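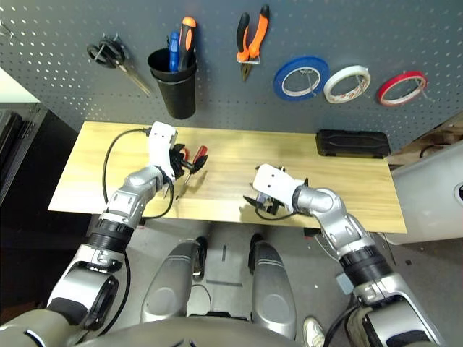
Pegboards are for people who like looking at tools more than using them, a reader who signs as Prurken wrote to me after my last column, and a drawer does the same job for nothing and keeps the dust off besides. I have been turning that over for a couple of weeks now, usually while standing at my own bench with a cup of coffee going cold, and I find I agree with more of it than I expected to when I first read it (a little huffily, I'll admit).

It is true that I like looking at them. I like a pair of pliers hanging with its jaws down and its orange handles where my hand will find them. I like a row of tape rolls on hooks, blue and white and red, looking like something from a candy store. When I was growing up the tape lived in a drawer, along with the string and the dead batteries and the keys to houses we had moved out of, and finding it was a job that came before the job. You would go in for tape and come out ten minutes later with a bicycle valve cap and a bad mood.

So I come to this with a grudge against drawers, and you should weigh my opinion accordingly.

My first board came from Hájek, the hardware store that used to be at the bottom of our hill, and I made every mistake a person can make with it. I bought a bag of 200 hooks, all sizes, and felt I had to use them. I hung things I touched once a year. I hung a plumb bob! By October the board was so full that taking down the scissors meant knocking off two other things, and I had built myself a drawer standing on its end.

What cured me was moving to the house on Mirkerier Road, where the only stretch of wall over the bench was small, and I had to choose. I ended up with 6 things on hooks and a cup for the screwdrivers, and that was the best working arrangement I have ever had. The cup matters more than people think. Screwdrivers hung one by one in little rings are handsome, but they take up a lot of board and you have to thread each one back through its ring when you are tired. Dropping it into a cup takes no thought, and a thing that takes no thought gets done.

The tabletop underneath is where I would push back hardest on Prurken. With a drawer, you open it, take out the scissors, use them, and set them down beside you, since the drawer has closed itself or your hip has closed it. An hour later there are nine tools on the wood and you are working on a patch the size of a saucer. With a board, the empty hook stares at you a bit. I put things back out of something close to embarrassment.

I do keep one closed case on the bench, pushed to the back, for the small fiddly bits that would never stay on a hook. Dust is a fair complaint too. I wipe my board down maybe twice a year with an old Itik dish towel and it takes roughly as long as a song on the radio.

If your drawer works, Prurken, keep your drawer. But go and look for the tape first, and time yourself.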